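Pre-run checklist for the gripper arm, with my comments
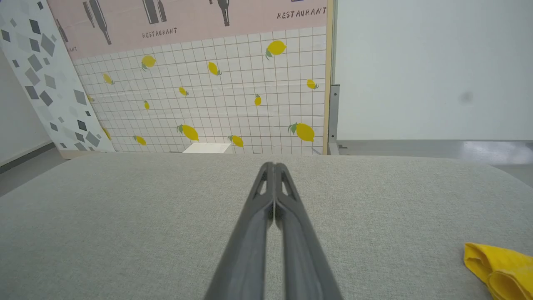 Goodall Shared Workshop / Robotics Bench Group / page kept by Chanida Thaweesak

Okay, October edition! I've rewritten the checklist because the old one had so many arrows and crossed-out bits that people were skipping lines. The format is the same as before: the item, then OK / FIX / N/A, then whatever I felt like saying about it. The marks are from my own check of the arm before the cloth-folding runs. Please copy the blank items into your own log and don't just copy my OKs (you know who you are).

The arm is our Ivlow build, controller is the Iton board, and the software is whatever version of Flisow is on the bench laptop. If you change any of those, start again from item 1.

SECTION A. POWER OFF

1. Main switch off, plug pulled and lying where you can see it.
OK
Pull the plug all the way. The switch on the power strip doesn't count, and I've said this so often that I now say it to my toaster.

2. Stop button pressed, twisted, pressed again.
OK
It should click both times. Ours has been a bit mushy since the summer but it still latches. If it doesn't latch, you're done for the evening, put the red tag on and write to me.

3. Base clamps tight.
FIX, then OK
The back clamp took a quarter turn. It always does! I think the paint on the clamp pad is slowly squashing. I'd like to sand it off one of these days, but then I'd have to take the base off, and then I'd want to redo the wiring under it, and there goes my weekend.

4. Cable has slack at every joint.
OK
Move the arm through its whole range by hand, slowly, and watch the cable at the elbow. Two new zip ties there, trimmed flush. Please trim yours flush too, the old ones scratched me all the way up one wrist.

SECTION B. GRIPPER

5. Fingers: no cracks, especially around the cutouts.
OK
These are the dark gray ones with the long triangle cutout near each tip. I love how light they are, but the cutout is the first place I'd expect a crack, so use the flashlight and bend each tip gently with your thumb. White lines in the plastic mean a new finger, no arguing. Spares are in drawer 8.

6. Fingers meet evenly when closed.
OK with a comment
Close them on nothing and look straight down the length. You want the inside edges to run nearly together with the same thin line of light between them. Mine showed a sliver between the fingers with the gripper nearly closed, and I'm fine with that for cloth. If you're picking up anything stiff and thin, go and adjust the closing offset first. If the gap is wide on one side and gone on the other, a screw is loose at the finger base.

7. Groove down each finger is clean.
OK
Lint gets in there. Old toothbrush, two seconds. No solvent please, I don't know what it does to this plastic and I don't want to find out on the good pair.

8. Grip force limit set to 30 percent.
OK
Whoever put it up to full for the wood block demo, please put it back when you're finished! I found out with my own finger. (Finger is fine. Pride, less so.)

9. Wrist camera lens clean and the screws snug.
OK
Snug only. They go into plastic.

SECTION C. WORK AREA

10. Padded surface flat and not sliding.
OK
Push it from the side with your palm. It shouldn't move. The light gray cover has rounded edges that drop away at both ends, so don't teach any positions out there. The arm thinks the surface is level all the way across and it will happily press on down.

11. Only the item for this run is on the fabric.
OK
For me that was the yellow cloth, off to the lower right, crumpled up the way I want it for the start. No screws, no hex keys, no coffee. A hex key on that pale weave is easy to spot if you bother to look, so bother to look.

12. Backdrop panels standing steady.
FIX
I gave each one a nudge. The lemon tile one with the RESTAURANT lettering and wine bottles is good. The terrazzo one leans, and I'd like it to have a proper foot before anybody runs the arm at full reach toward it. Until then, stay at half reach on the left side. I know it's annoying. I do like the lemons though, they cheer the whole corner up!

13. Metal bracket by the panel's wooden strip: nothing within reach of the arm.
OK
Run the outline test with the gripper up high and watch that corner. I had plenty of room, but my taught positions aren't yours.

14. Floor clear on the side where you stand.
OK
You need to be able to step back without looking. Bags go on the hooks.

SECTION D. POWER ON

15. Safety glasses on, hair tied, sleeves up.
OK
Yes, also for cloth.

16. Home the arm at slow speed, hand on the stop button.
OK
Joint 2 made its little groan on the way up. It has done that from the day we built it. A grinding noise is different, and you'll know it when you hear it.

17. Open and close the gripper 8 times.
OK
Listen for it catching. If one finger lags, back to item 6.

18. Press stop during a slow move.
OK
It has to go quiet right away and hold. Do this one every single session, even if you're only here for half an hour.

19. Write the run number in the log.
OK
Mine was 128. Next person takes the next number, and please write so that I can read it.

STILL OPEN
Foot for the terrazzo panel (I have scrap wood, need a second pair of hands).
Sand the back clamp pad.
New stop button, price it first.
Toothbrush is getting bald, bring one if you have a spare.

Checked by Chanida. Leave comments on the clipboard or catch me at the bench, I'm usually there until they turn the heat off.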